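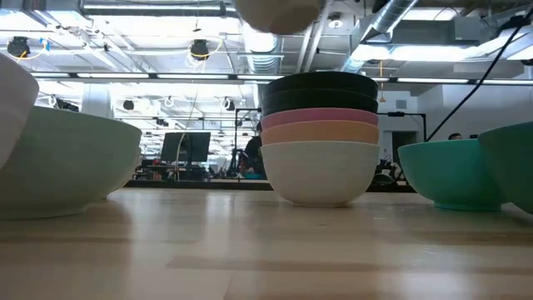 Ronaldo Trindade reckons you should never stack bowls more than six high, and he told me so twice last week, once over the phone and once by text in case I'd forgotten. His mother kept hers in pairs all along one shelf, apparently, and not one of them ever got a chip.

Well, I haven't got his mother's shelf! What I have is a very ordinary cupboard, 72 cm wide, with a door that sticks whenever it rains, and a fondness for coloured bowls that has been getting worse since November. White, orange, pink, black, all those greens. I can't walk past one (the little Mendonça shop by the station has a lot to answer for) and at some point they all have to live somewhere.

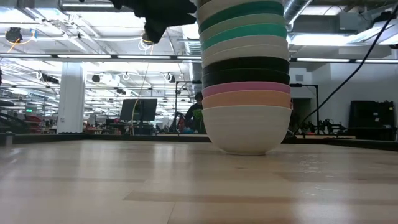

So up they go, one inside the next. I like the white one at the bottom, then the peachy one and the pink, with the two black ones after that, and I do try to keep the greens together, though I couldn't tell you why it matters to me so much. It's just nicer to open the door on.

The trouble comes at breakfast, when somebody wants the pink one and only the pink one, and the whole lot has to come down again before the kettle's even boiled. I've been looking at a shelf riser from Bundine, 70 cm across, so it ought to go in if I take the hooks out first.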